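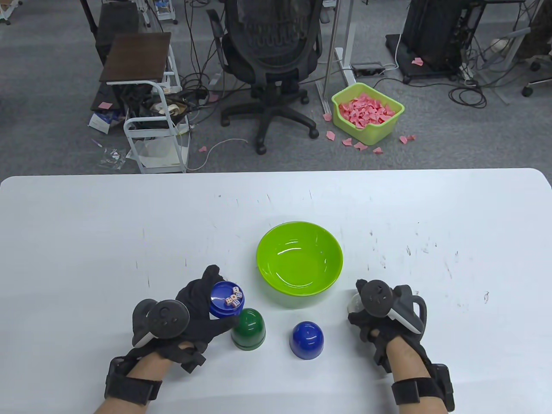 Print this page | E-mail this page

Section 3: Setting up the cup and dice task

This section is for members of the Brekedbridge robotics club who are recording hand movements for the Stula arm. Read section 2 (straps and controllers) first. The task uses the white table, the green bowl, the dice cups and the pink dice.

Before you start

1. Book the table on the sheet by the door. A slot lasts 31 minutes and includes clearing up.
2. Switch on the computer and leave it until the Hermans program shows the log-in page.
3. Wipe the table. Old scuffs don't come off and can be left.
4. Push chairs back from the far side of the table.

CAUTION: Cables cross the floor behind the table. Walk round by the near side when you are wearing the controllers.

Putting on the gloves and controllers

5. Put on both black gloves. Small and medium are in the top drawer.
6. Fasten the wrist straps over bare skin or a thin sleeve. They should not turn when you shake your hand.
7. Strap the left controller to the back of the hand, so that your fingers are free to grip. Fit the right one in the same way.
8. Hold both hands still over the table for 5 seconds. The program beeps once it has found them.

Note: If there is no beep, take the controllers off and go back to step 6. Do not press the round buttons to try to hurry it.

Laying out the table

9. Put the bowl near the middle of the table.
10. Stand the dice cups upside down on your side of the bowl, with a gap between them wide enough for a gloved hand.
11. Put the dice in a blue lid and pick it up in your left hand.

Recording

12. Look down at the table and say "start".
13. Tip the dice from the lid into the bowl. Keep the lid low.
14. Put the lid down, wait for the dice to stop, then say "stop".
15. Put the dice back in the lid and repeat. Do 3 good runs before you change places with your partner.

Note: A run in which a die lands on the floor still counts as a recording. Mark it "dropped" and keep it. Godelieve Bosman needs these for the August entry to the Grundness Cup.

CAUTION: Stop if a strap feels hot or pinches. Tell the session leader before you take it off.

If the program reports "file too short", the run has fewer than 800 readings. Delete it and record again, moving more slowly.

Saving your runs is covered in section 4.

Print this page | E-mail this page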